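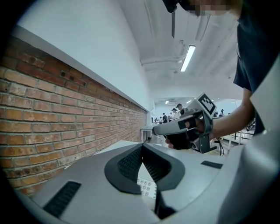 *벽돌과 흰 벽이 만나는 턱. 먼지의 본적지.*

벽돌 벽이 있는 작업실을 부러워하는 사람은 대개 벽돌 벽을 닦아 본 적이 없는 사람이다. 나도 그랬다. Plendbridge 2층에 처음 들어왔을 때는 분위기가 좋다고 감탄했고, 첫 주 목요일에 검은 바지를 입고 벽에 기댔다가 엉덩이에 주황색 가루를 묻힌 채 은행에 다녀왔다. 그 뒤로 적어 둔 것들을 옮긴다. 순서는 내가 망친 순서와 대충 비슷하다.

## 벽돌 벽 청소

물걸레부터 들지 말 것. 가루가 물을 먹으면 반죽이 되고, 반죽은 줄눈에 들어가서 나오지 않는다. 부드러운 솔을 끼운 진공청소기로 위에서 아래로 훑는 게 먼저다. 솔이 뻣뻣하면 줄눈 모르타르까지 같이 빨려 나온다. 청소기 통에 모래가 자꾸 쌓이면 청소를 잘하고 있는 게 아니라 벽을 조금씩 먹고 있는 것이니 멈춘다.

얼룩은 미지근한 물에 중성세제를 아주 조금 풀어서, 꼭 짠 스펀지로 두드린다. 문지르면 얼룩이 옆 벽돌로 이사한다. 식초가 좋다는 글이 많은데 줄눈에는 산이 독이다. 나는 믿었고, 한 뼘쯤 되는 줄눈이 지금도 혼자 색이 다르다.

하얗게 피는 가루(백화)는 마른 솔로 털어 낸다. 털었는데 같은 자리에 또 피면 청소로 풀 문제가 아니다. 물이 어디선가 들어오고 있다는 뜻이니 그 돈은 세제 말고 누수 점검에 쓰는 편이 낫다.

## 구멍과 이 빠진 자리

오래된 벽돌에는 구멍이 있다. 누가 선반을 달았다가 떼고, 그다음 사람이 그 옆에 또 달았다가 뗀 결과다. 우리 벽도 윗줄 쪽에 작은 구멍이 몇 개 있고 모서리가 나간 벽돌도 있다. 처음엔 전부 메우려고 했는데 색 맞추기가 생각보다 고약하다. 마르기 전에는 똑같고 마르고 나면 반창고다.

꼭 메우고 싶으면 가구 뒤 안 보이는 벽돌에 먼저 발라 보고 하루 기다린다. 벽돌 가루를 조금 섞으면 그나마 봐줄 만하다. 새로 구멍을 낼 때는 벽돌이 많이 삭았으면 줄눈 쪽에, 줄눈이 푸석하면 벽돌 쪽에 뚫는다. 둘 다 푸석하면 바닥에 세우는 선반을 산다. Nobuhle Kruger가 이걸 모르고 공구판을 걸었다가 새벽에 공구판이 스스로 내려왔다. 아래층에서 전화가 왔다고 한다.

## 턱 위의 먼지

벽돌이 끝나고 흰 벽이 시작되는 곳에 좁은 턱이 있으면, 축하한다. 화분 하나 놓기에는 좁고 먼지 한 해 치를 쌓기에는 넉넉한 선반이 생겼다. 긴 자루에 극세사 천을 고무줄로 감고 한쪽 끝에서 반대쪽 끝까지 한 번에 민다. 중간에 멈추면 먼지가 그 지점에서 덩어리로 떨어지는데, 꼭 커피 위다.

- 턱을 닦는 날에는 턱부터, 그다음 벽돌, 바닥은 맨 마지막.
- 흰 벽에 솔이 스치면 주황색 줄이 남는다. 벽돌용 솔과 흰 벽용 솔은 따로 둔다.
- 이미 생긴 줄은 미술용 지우개로 살살. 매직블록은 페인트 광택까지 지운다.

천장에 보와 배관이 드러나 있으면 그것도 다 턱이다. 전선관은 마른 천으로만 닦고, 사다리는 둘이 있을 때만 올라간다.

## 형광등

막대형 형광등은 밝은데 정직하지 않다. 낮에 고른 페인트가 밤에는 환자 얼굴색이 된다. 색을 보는 작업은 창가에서 하고, 등 커버는 철마다 한 번 떼어 씻는다. 전원을 내리고 식은 다음에. 커버 안에 날벌레가 모여 있는 건 정상이고, 그걸 보고 비명을 지르는 것도 정상이다.
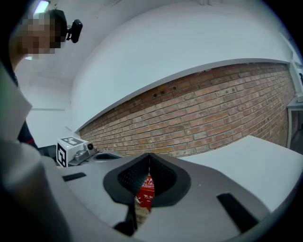
**작업대와 벽 사이**

흰 상판을 벽돌 벽에 바짝 붙여 놓으면 보기에는 시원하다. 대신 벽에서 떨어지는 가루를 상판이 전부 받아 적는다. 검은 상판이면 모르고 살았을 텐데 흰색은 고자질을 한다.

해결책이라고 부르기는 민망하지만 효과는 있었다. 문틈용 스펀지 띠를 상판 뒤쪽 모서리에 붙인다. 가루가 틈으로 사라지지 않고 띠 위에 줄을 서기 때문에 청소기로 한 번에 치울 수 있고, 나사도 덜 잃어버린다. 나사가 틈에 빠지는 속도는 그 나사가 얼마나 특수한 규격인지에 비례한다. M3는 절대 안 빠진다. 흔하니까.

상판의 벽돌 가루는 걸레로 밀기 전에 반드시 털거나 빨아들인다. 가루째 문지르면 고운 사포질이나 마찬가지다. 우리 상판에 남은 둥근 무늬는 전부 내 손목의 궤적이다.

벽에 붙은 작고 네모난 것들은 정체를 알기 전에는 떼지 말고 물도 뿌리지 않는다. 닦을 때는 마른 붓으로 가장자리만. Alvar Åberg는 전에 쓰던 방에서 장식인 줄 알고 하나를 떼었다가 그날 저녁을 손전등으로 보냈다.

기계나 장비를 벽 쪽에 둘 때는 손가락 두 개쯤 띄운다. 통풍구가 뒤에 있는 장비라면 더 띄운다. 벽돌 가루를 마신 팬은 얼마 안 가 드라이어 소리를 낸다. 렌즈 달린 물건은 안 쓸 때 뚜껑을 씌우고, 뚜껑을 잃어버렸으면 양말이라도 씌운다. 깨끗한 양말로.

**가루가 계속 날린다면**

벽돌용 침투성 코팅제를 바르는 방법이 있다. 반드시 무광, 통기성이라고 적힌 것으로 고른다. 유광을 바르면 벽 전체가 고깃집 간판처럼 번들거리고, 숨을 못 쉬는 벽은 속에서부터 떨어져 나온다. Unathi Tshabalala는 코팅을 말리는 쪽인데, 그 집 벽은 가루가 안 날린다. 참고만 하시길.

바르기 전에 벽을 청소하고 꼬박 이틀은 말린다. 구석에 시험으로 발라 보고, 창문을 열고, 상판에는 비닐을 덮는다. 나는 비닐을 40cm 모자라게 샀다. 그 40cm는 지금도 손바닥을 대면 약간 끈적하다.

다음 달에는 바닥 배수구 냄새를 다룬다. 벽에는 계속 기대지 마시고.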